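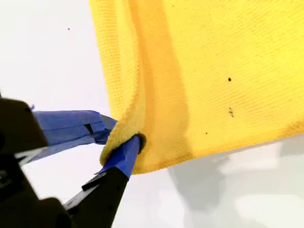
Folding a towel is harder than I thought

For my textiles project I picked the most boring thing in our kitchen drawer, the yellow microfiber cloth. My question was simple: which way of folding one gives you the neatest stack and the least creasing? I had 6 cloths, all the same color, and I folded each one 40 times over August. My sister thinks I've lost it.

I started by just hanging them up. Microfiber is knit in tiny raised rows, and when it hangs from a high point it wants to roll in along the side, so you get one long crease before you've even begun folding! I wrote that down as Problem One.

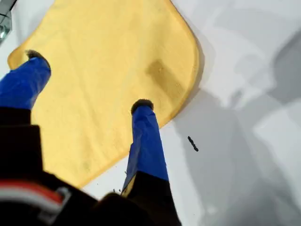
Imotent College – Department of Textiles and Home Studies

Next came flat folding on a white table. The rounded corners were a pain – there's no sharp point to match up, so I lined up the long edges first and let the corners do what they liked. My best time was 21 seconds for a cloth folded in quarters, and my worst was so bad I stopped the timer and went for a snack.

Ms. Marietjie Mtshali, my supervisor, told me to write about the hem too. She was right (she usually is). The stitching is stiffer than the middle, so if you pinch the cloth near the hem, all the folds run toward that one spot and you have to shake it out again.

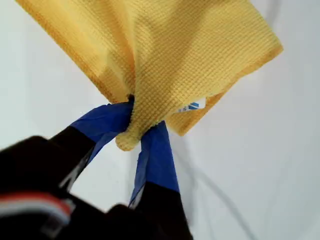

Fig. 3. Cloth pinched into a bunch, with the care label showing by the hem.

I ended up folding with the label tucked inside, which made the stack sit flatter. If I get to do this again next term I want to try thicker towels – and maybe a bigger table.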